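Open Day at the Dornik Robot Hall: Questions and Answers

When is the open day?
Saturday, February 3, 2018, in the Lambert building at Pretham. Doors open at 9 in the morning.

Do I need a ticket?
Yes, but it is free. We have 600 places and you can reserve by e-mail.

What will be demonstrated?
Our simulated kitchen work. The arm moves inside a computer model and you follow it on the large screen.
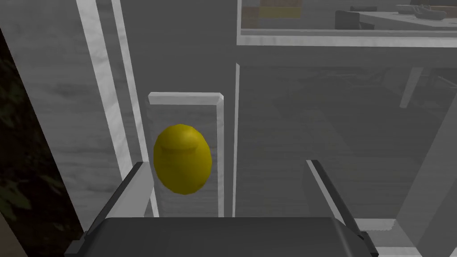
Visitors may ask the operators questions at any moment, also during a run. It does not disturb them. Many people ask first how the arm knows where to close its two fingers, and for this we like to use the yellow object, which is easy to see between all the gray and white parts.

Will there be a real robot too?
Not this time. Our own arm is in Drullard for repair since December.

Can children take part?
Yes, from the age of 9, together with an adult. They can steer the simulated gripper with a game controller.

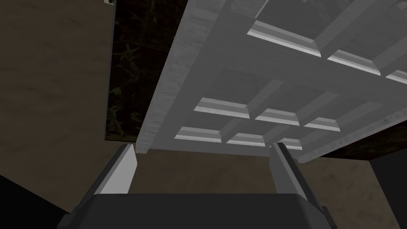
One visitor of our last open day wrote to us that the explanations were good but too fast, and she asked for printed notes. We have now prepared them, and you get them at the entrance.

How long does one demonstration take?
About 20 minutes, with time for questions.
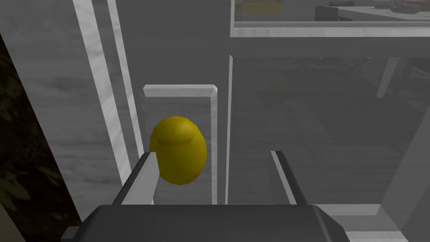

GETTING HERE

Is there parking?
There are 217 spaces behind the Lambert building. Please do not park on the side of the bakery.

Is the hall accessible by wheelchair?
Yes, by the side door. Please ring the bell.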